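Pleren Publishes Results of Gripper and Controller Comparison on Mixed Produce

Two gripper types and two controllers tested across 653 picks; full pick log available on request

FLEMGATE, October. Pleren, a maker of end-of-arm tooling for food handling, today released the results of a side-by-side comparison of two electric grippers and two arm controllers on a mixed produce transfer task. The trial was run at the company's test hall in Flemgate with the Lucero control software team.

The trial compared the Pleren parallel gripper, a two-finger unit already on sale, with the Esen gripper, a compliant-finger unit due for release to pilot customers. Each gripper was run with the standard Pleren position controller and with the Lucero force-limited controller. The arm, mounting plate, cameras, table and containers were kept the same for all four pairings.

The Esen gripper with the Lucero controller had the highest share of clean transfers and the lowest share of marked items. The parallel gripper with the position controller had the shortest cycle time. Pleren is publishing both results because customers in produce packing have asked for figures that cover speed and handling damage in the same test.

The task

The task was a container-to-container transfer with a stop on the table. The arm lifts one item from a source container, sets it down on the tabletop, releases it, picks it again from the table and places it in a second container. The stop on the table adds time that a production line would not accept. It was included to force a second grasp on a hard, smooth surface, where a rounded item is free to roll away from the fingers.

Items were mixed by shape, skin and weight. Smooth, heavy items and small, soft items were present in the same run, and the order was not fixed. The software was given no list of what each container held. It had to choose a grasp from the camera view alone, and items that came to rest against each other were left as they lay.

"Sorting the items by type first would have raised every number we report," said Trefor Pugh, head of applications at Pleren. "A packing line that handles one product can use a tool made for that product. The question here was how one tool behaves when the next item is a different size and firmness from the last."

A transfer was scored as clean if the item was picked from the source container on the first attempt, set down without a drop, picked from the table on the first attempt and placed inside the second container. A retry at either grasp was logged and the transfer was scored as recovered. A drop, or any contact that called for an operator to step in, was scored as failed.

Clusters on the tabletop gave the most recovered transfers. When a large item lies against a small one, the outer finger has little room to come down between them. The arm can approach from above and close on the upper part of the large item, or it can push the small item aside first. The position controller was set up to do only the former. The Lucero controller was allowed to do either. 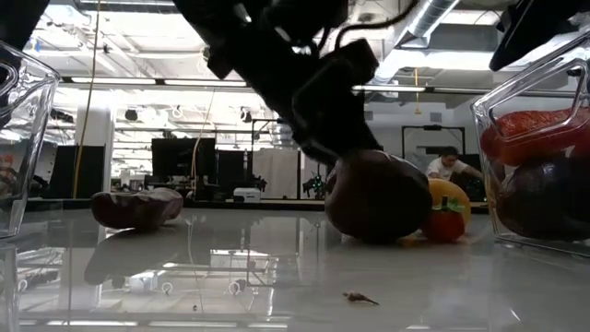
Equipment and settings

Both grippers were mounted on the same arm through the same plate, and the tool center point was measured again after each change. Finger opening was set to the full stroke of each unit. Closing speed was set to the value given in each unit's manual for soft goods. No finger pads were changed or cleaned during a run.

The position controller closes the fingers to a target width and holds that width. The target is taken from the camera estimate of the item, less a fixed offset. The Lucero controller closes until the measured motor current reaches a limit, then holds at a lower current during the lift. The limit is set per run and does not depend on the item.

Clear plastic containers were used for the source and the target. Clear walls are common in retail packing and are hard for depth cameras, which may return the surface behind the wall or no reading at all. The polished tabletop has a similar effect, and reflections of overhead lights and equipment were left in place. No matte film, backdrop or light shield was used.

Runs were made with the hall lights on and with people working at other stations. Operators reset the source container between runs and did not move items on the table during a run unless the transfer had already been scored as failed.

Results

The parallel gripper was used for 321 picks and the Esen gripper for 332. The difference comes from the number of retries and from runs that were stopped early for a tool change. Each count includes picks from the container and picks from the table.

With the position controller, the parallel gripper completed the task faster than any other pairing. Most of the gain was in the approach, where its narrow fingers needed less clearance. It also left the most marks on soft skins. Marks were found mainly on small items that the camera had judged to be wider than they were, or that had turned between the camera reading and the grasp.

Changing to the Lucero controller lowered the number of marked items for both grippers. The effect was larger with the parallel gripper, which has no give in the fingers and depends on the controller to limit force. The cost was a slower close. On heavy, smooth items the lower holding current also led to slips during the lift, most often when the item had been gripped near one end.

The Esen gripper slipped less on the same items. Its fingers bend around the surface and spread the contact over a longer area, so an off-center grasp is more likely to hold. The wider finger profile was a drawback inside the containers. Items lying against a wall or in a corner were harder to reach, and 19 picks needed a retry after a finger touched the container rim. The parallel gripper had fewer rim contacts with either controller.

Camera errors were logged apart from gripper errors. A false surface at the container wall was the most frequent fault. Reflections on the tabletop caused a smaller number of false item outlines, all of which were rejected by the height check before the arm moved.

"The two grippers fail in different places, and that is more useful to an integrator than a single score," said Efa Beddoe, test engineer at Pleren. "If the containers are deep and the goods are firm, the parallel unit is still the one I would fit. If the goods are mixed and skin marks lead to rejects, I would fit the Esen and leave more room at the rim."

Limits of the trial

The comparison covers one arm, one container shape and one tabletop. Wet produce, leafy produce and items in nets or bags were not included. Marks were judged by eye directly after each run and again the next morning, and internal bruising was not measured. The results should not be read as a durability test, as neither gripper reached its service interval.

The position controller was tested in its standard form. A version with a per-item offset would likely mark fewer small items, and Pleren has not yet tested one. The Lucero controller was also run with a single current limit across the whole range of items, chosen before the first logged pick and left alone afterward.

Changes to the Esen gripper

Two changes to the Esen gripper follow from the trial. The finger tips will be narrowed on the outer face to reduce contact with container rims. The cable exit will be moved to the back of the housing, which gives the wrist a larger free turn before the cable has to be unwound. The finger material and the drive stay the same.

The Lucero controller will gain a setting that raises the holding current for a short time at the start of the lift. The setting will be off by default. Current users of the controller will receive it as a normal software update, and no new hardware is needed.

Pleren plans to repeat the container part of the task with the narrowed finger tips, using the same scoring rules and the same containers. Results will be added to the existing report as a separate section so that the figures for the first version remain available.

Availability

The parallel gripper is available now. The Esen gripper will be supplied to 20 pilot sites, with the narrowed finger tips fitted as standard. Integrators who want to be considered for a pilot unit should send a short description of the goods handled, the container dimensions and the arm model in use.

The full report contains the scoring rules, controller settings, mounting drawings and the pick log with a line for each attempt. It can be requested from the Pleren applications desk in Flemgate. Requests for the raw camera data are handled separately because of file size.

About Pleren

Pleren designs and builds electric grippers, mounting hardware and control software for food handling and light packing. The company operates a test hall in Flemgate where customers can run trials with their own goods and containers.

Press and technical contact: Trefor Pugh, Applications, Pleren, Flemgate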